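Oltow hand-held gripper, review after one season
Posted by Declan Heywood in Workshop Tools

I love this gripper, so let me get that out of the way before I complain about it! We bought two of them in April to record sweeping tasks for our little robotics group, and they're light, quick to learn and a pleasure to squeeze. The finger pads open nice and wide, the pivots run in proper bushings, and you can work a whole morning without your wrist giving up on you.

Now the fault. After 3380 squeezes (we log every one) the right-hand pad on the older unit started letting go of the brush halfway through a stroke. It wasn't a dramatic drop, more a slow twist, so the bristles ended up pointing at the ceiling while my colleague Katia Farina was still pushing beans toward the dustpan. The first time we laughed. By the fifth we had kidney beans in the hallway and one very nice recording of somebody sweeping with the back of a brush.

The cause was a screw on the linkage that had backed out. It was easy to miss, as the pad still feels firm when you pinch it with nothing in it, and only slips under a sideways load. I'd call it a minor safety matter too: Katia had a fingertip close to the outer link when it shifted, and she got a pinch (no blood, plenty of language). Keep your fingers well back from those pivots.

Oltow's support wrote back within 2 days and sent a bag of replacement screws and a tube of threadlocker, free, which I thought was great. Fitting them took me 5 minutes per gripper.

Smooth, rounded handles like our orange one are the hardest thing to hold, so that's what I'd test with.

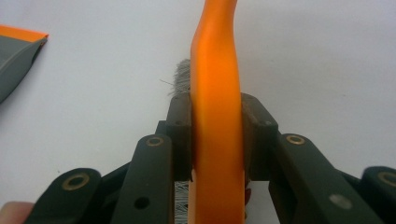
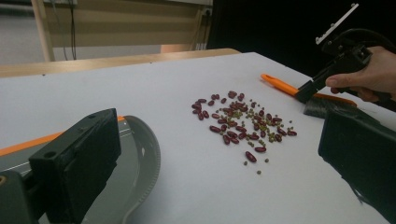
If you buy one, check the screws before the first session and again every week. I'd also love to see a softer, grippier pad in the box, even as a paid extra. Tusico makes one that nearly fits, and Katia is busy filing a pair down to size.

Four stars out of five from me, and we've already ordered 3 more.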